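Ziremside workshop to show mug-washing arm in September

Ziremside shared workshop will demonstrate Zunon, a home-built dishwashing arm, on Thursday at 7 p.m. Builder Folke Rønning has spent $986 on it.

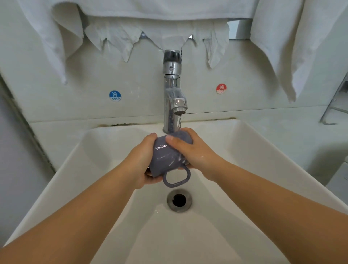
Rønning says Zunon will save members time. The workshop makes no such promise. In 200 trial washes with dry sponges, it dropped 13 mugs.

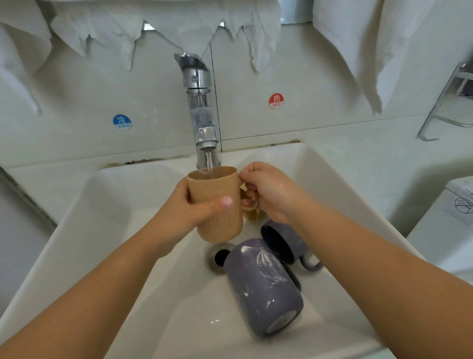 Bendik Ljungberg wrote the grip code and has his own doubts. A handle held in one hand, with suds on the cup and the tap running, is still beyond it, he says. Entry is free.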